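Robot Manipulation Lab, Unit 5
Good practice for simulated task trials (or: how to run a test that somebody else can believe)
Handout prepared by Oona Kemppainen, lab sections led with Toivo Eskola

Welcome back! This is my favorite unit in the whole course, and I know that sounds odd for a unit about rules. But the rules are where the fun is. Up to now you've been getting the arm to do things at all. Now you get to say, in writing, that it did them, and have another person run your files and get the same answer. The first time that happens it feels wonderful.

You'll need the Sekel task set installed and last week's reach exercise working. If your reach exercise still drifts, fix that first and come see one of us.

1. Write the success rule before you run anything

A task name is only a label. "Turn the faucet" tells a reader almost nothing. Turn it how far? Does it have to stay there? Does it count if the arm bumps the lever with its wrist on the way past?

Your success rule has to be one sentence, and it has to use only quantities the simulator can report. Joint angle of the handle is good. "Handle looks open" is not a quantity. Most of you will end up with something like this:

The trial succeeds if the handle joint is past the target angle at the final step, and contact with the handle was made by a finger.

The second half of that sentence is optional, but think hard before you drop it. Pentti Rantala's group dropped it last August and spent a cheerful afternoon watching an arm that had learned to swing its elbow into the fixture. It scored beautifully. They kept the videos, and you should ask to see them.

Once the rule is written, commit it. If you change it later (you may, everybody does), bump the version number in the trial sheet and rerun the old trials under the new rule. Don't mix them.

2. Fix the start, then vary it on purpose

Every trial starts from a seed, and the seed goes in the sheet. Fixture position, fixture rotation and arm start pose all come out of that seed. If you move something by hand to "help it along", that trial is practice and doesn't get reported.

We use 4 start conditions in this unit:

Nominal: the fixture where the task file puts it
Shifted: same rotation, new position
Rotated: same position, new rotation
Both

Run the nominal condition until your logging works, then go through the rest in order. Please don't skip to Both! It's tempting, and when it fails you won't have a clue which change broke it.

3. Limits stay on

Joint limits, speed limits and contact force limits stay on for every reported trial. Yes, it's a simulator and nothing can get hurt. We keep them on anyway, and here I do want to get on my soapbox for a minute. Habits carry over. Students from this course go on to the Pludham cell upstairs, where the arm has real weight behind it, and the ones who trained with limits off reach for that same checkbox.

Treat the fixed parts of a fixture as keep-out geometry. On a faucet that means the body and the spout. The handle is the only part you're allowed to push. A brush against the spout gets logged as a contact event, and a press above the force limit ends the trial as a failure, even if the handle turns afterward.

4. Look at more than one view

The camera mounted near the wrist is great for the last stretch of an approach and poor for nearly everything else. Gaps along the line of sight are very hard to judge from it. A finger that seems to touch may be well short, and one that seems clear may be in contact.
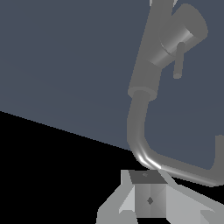 So check the contact log before you write "touching" or "clear" in your notes, every time. Braulio Maldonado, who wrote most of our Disix logging scripts, has a nice habit I'd like you to copy: he writes down his guess from the view first, then opens the log, and marks where the two disagree. After a week of that you get much better at guessing, and much less willing to trust the guess. Both are good outcomes.

The same goes for shading. Highlights on a curved pipe can make it look closer or thicker than it is. Use the depth output if you need a distance.

5. Report every trial

Failures go in the table. Crashes go in the table too, in their own column, with the error text. A trial you stopped early is a failure unless you wrote down the reason for stopping before you saw the result.

Each row needs the seed, start condition, rule version, result, final handle angle and any contact events. Add a short note in plain words for each failure. "Missed" is too short. "Closed the fingers before reaching the lever" is lovely.

6. Swap and repeat

Trade files with another pair. They run your trials from your sheet alone, with no talking. If they have to ask you a question, the answer belongs in your sheet. Toivo Turunen will match up the pairs, and he'll try to put Khaemba planner users with people who wrote their own.

Expect some 2 hours for the swap. Bring snacks!

To hand in, by 13th May:

Success rule, with version history
Trial sheet, all start conditions
Your partner pair's rerun of your trials, with any differences marked
One paragraph on the failure you learned the most from

Questions about logging go to Braulio, and anything about force limits comes to me. If your handle angle reads negative, check the axis direction in the task file before you write to either of us.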